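4.2 Setting up the planner for bin picking

I'm assuming Ding is already running and your camera calibration passed. If it didn't, go back to 4.1 — I've tried skipping it and lost most of a Sunday.

1. Open the Dido config and set the planner timeout to 800 ms. I used to run it shorter and got a lot of "no path" errors near the walls.

2. Add the bin as a collision object, divider included! Measure yours with a ruler, and model the slope too if your divider leans.

3. Set max_samples to 3000. Going higher just made my fan louder.

4. Load the block model and run a dry plan. You want a grasp pose for every block the camera can see, even the ones leaning on each other.

Note: Yurani Paucar pointed out that clamps on the rim need their own collision boxes (thanks, Yurani). Make them a bit fatter than the real thing.

Caution: keep the speed scale low for your first live run, and keep the stop button within reach.

5. If the planner picks a grasp that drags the cables over the wall, tighten the wrist joint limits and plan again.

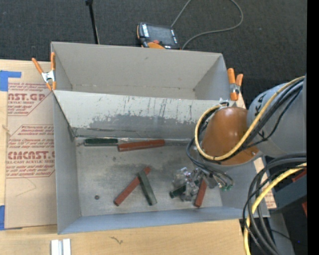

Once the plans look sane, save the config under a new name so the next update doesn't overwrite it.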